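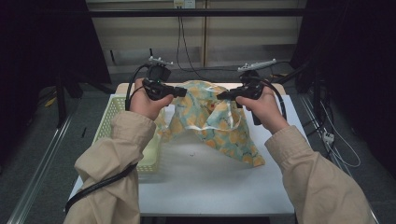 Photo: Claltidthorpe Household Handling Project

Interim report to the Sunholm Fund
Feb 16, 2023

The grant asks whether a machine can take over small textile chores in homes and in the back rooms of shops. This report covers work since September. The short answer for now is that flat, stiff items are close to usable and soft bags are still a problem.

Collecting examples

All teaching examples are now recorded with hand-held grippers, one per hand. The operator works at a table and can only do what two jaws can do, so we no longer record moves that the arms can't copy. We have 446 usable recordings of bag handling. Another 45 were thrown out, mostly for tracking dropouts. Ribbons are the hardest part for operators too. A satin ribbon slides out of the jaws unless the cloth under it is caught as well, and new operators need about 10 sessions before their recordings are steady enough to keep.

Results on the arms

Folded hand towels: the arms finish the job in most trials, slowly. Garton, our shop partner, looked at the stack and said they would put it on a shelf after straightening the edges.

Fabric bags: picking up a bag by a peak of cloth works fairly well. Opening the mouth does not. The arms often pinch both layers together and then pull, and the run has to be stopped. Printed cloth gives more trouble than plain cloth, and we do not yet know why.

Tying: not attempted on the arms. We would rather fix opening first.

Garton's staff still do every one of these jobs faster by hand. We don't expect that to change within this grant.

Equipment and spending

Naidoo supplied replacement jaw pads in the fall. The first set wore smooth and was letting go of thin fabric. Cable strain on the grippers has cost us 11 working days so far, and spare leads are now kept on site. Spending is within budget except for repairs, where we are slightly over.

Next period

Record more bag openings with plain and printed cloth in equal numbers. Repeat the towel trials at Garton in their own stockroom. We ask to move the unspent travel money to repairs and would like a decision before the next payment.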